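4.2 Garments kept at home

The second strand of the survey turned out to be the one we most enjoyed reading. We had asked 54 households in Wakham to keep a mending diary through April, noting each piece of clothing that was set aside, repaired, passed on or thrown out, and why. We expected short entries. What came back was full of stories – buttons saved from a grandfather's coat, a school sweater on its third child, a long quarrel over whether elbow patches are ugly.

Of these households, 28 repaired at least one item during the month. The favorites were knitted things and soft everyday tops, the clothes people reach for on a Sunday morning. Formal wear hardly appears. This fits nicely with what Kuruc found in her earlier interviews in Runavia, where people spoke of comfort first and price a long way after. It also has a lovely historical echo: the parish account book of 1782 that we discuss in Section 2 lists payments for patching work shirts and says nothing at all about Sunday coats.

Zippers deserve a paragraph of their own! A torn seam was usually fixed within the week, but a stuck or broken zipper could keep a garment on the back of a chair for months. Several diarists wrote that they had the skill for a seam and were afraid of a zipper. Only 2 of them had ever replaced one. Light zip-up tops of the kind shown in Figure 3 therefore sit in a curious middle ground, worn often, loved a good deal, and rarely repaired when the fastening goes.
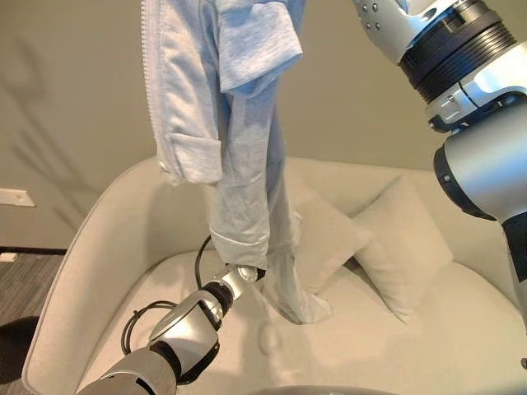
Vanags, Wednesday, February 14, 2018
Figure 3. Light gray-blue garment with a white zipper, held up over a cream sofa.

The sofa itself came up in the diaries more than we had planned for. Clothes waiting for repair were left on armrests, over banisters and in hallways, and people described passing them every day. Ľubica Kuruc calls this the "waiting pile" and we have kept her term. In the Drukton pilot the pile was treated as storage and coded with closets and drawers. We now code it separately, and the difference is clear in Table 5 – items in the waiting pile were mended far more often than items put away out of sight.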